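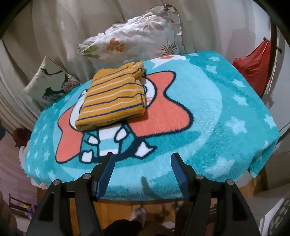

제목: 접은 직물을 집을 때 손가락 끝이 바닥 담요까지 함께 무는 오류에 관하여

게시자: Hertta Riihimäki
분류: 그리퍼 / 파지 오류

Stostell 시험실에서 직물 정리 작업을 담당하고 있습니다. 노란색 줄무늬 직물을 접어 플러시 담요 위에 두고 두 손가락 그리퍼로 집어 옮기는 작업입니다. 11월 들어 파지 시도 200회를 기록하였으며, 그중 상당수에서 손가락 끝이 담요의 털을 함께 물었습니다. 담요가 딸려 올라오면 제어기는 과부하 코드 487을 표시하고 정지합니다. 정지 후에도 손가락이 닫힌 상태를 유지하므로 작업자가 손으로 직물을 빼내야 하며, 이 과정에서 동료 한 명이 링크 사이에 장갑이 끼이는 일을 겪었습니다. 파지력은 초기값 그대로입니다. 다음 두 가지를 문의드립니다.

첫째, 담요를 물지 않도록 하는 접근 높이 설정 방법
둘째, 코드 487 발생 시 손가락을 안전하게 여는 절차

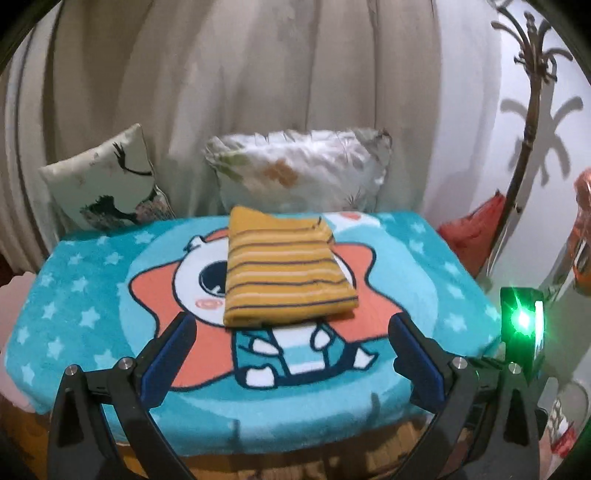
접힌 줄무늬 직물과 그 앞에서 벌어진 두 손가락

Ilari Valtonen
채택됨

두 번째 사항부터 답변드립니다. 손가락이 닫힌 채 정지한 경우 직물을 당겨 빼는 행위는 중단하시기 바랍니다. 당사 Tostholm 작업장에서는 다음 순서를 따르고 있습니다.

1. 비상정지를 누르고 구동 전원을 차단합니다.
2. 전원 표시가 꺼진 뒤 잔류 전압이 방전될 때까지 대기합니다.
3. 수동 해제 나사를 돌려 손가락을 엽니다. 손은 링크 바깥쪽에 둡니다.
4. 직물을 제거하고 패드와 피벗 핀 주위에 섬유가 감겼는지 점검합니다.
5. 원점 복귀 후 저속으로 한 차례 개폐를 확인합니다.

접근 높이는 담요의 윗면이 아니라 눌린 상태의 면을 기준으로 측정하신 것으로 추정됩니다. 털이 긴 재질은 하중이 없으면 다시 올라옵니다. 직물을 올리지 않은 부분에서 높이를 다시 재고, 손가락 끝이 접힌 단의 아래쪽 층에 걸리는 최저 위치를 찾으십시오. 장갑 끼임은 부상이 없었더라도 사고 보고 대상입니다.

Vilho Kemppainen

파지력을 낮추면 됩니다. 저희는 그렇게 해결하였습니다.

Elsa Saarinen

위 답변에 대하여 의견을 드립니다. 파지력만 낮추면 두껍게 접힌 직물은 이송 중에 떨어질 수 있습니다. Oksanen 현장에서 동일한 조치를 한 뒤 낙하가 늘어 원래 값으로 되돌린 바 있습니다. 닫힘 속도를 먼저 낮추고, 과부하가 발생한 시점의 손가락 간격을 기록해 두실 것을 권합니다. 담요를 매끄러운 천으로 교체할 수 있다면 비교 시험도 가능합니다.

Hertta Riihimäki

답변에 감사드립니다. 해제 절차는 작업 지침에 반영하였고 장갑 건은 안전 담당 부서에 보고하였습니다. 높이 재측정은 다음 시험 일정에 포함할 예정입니다.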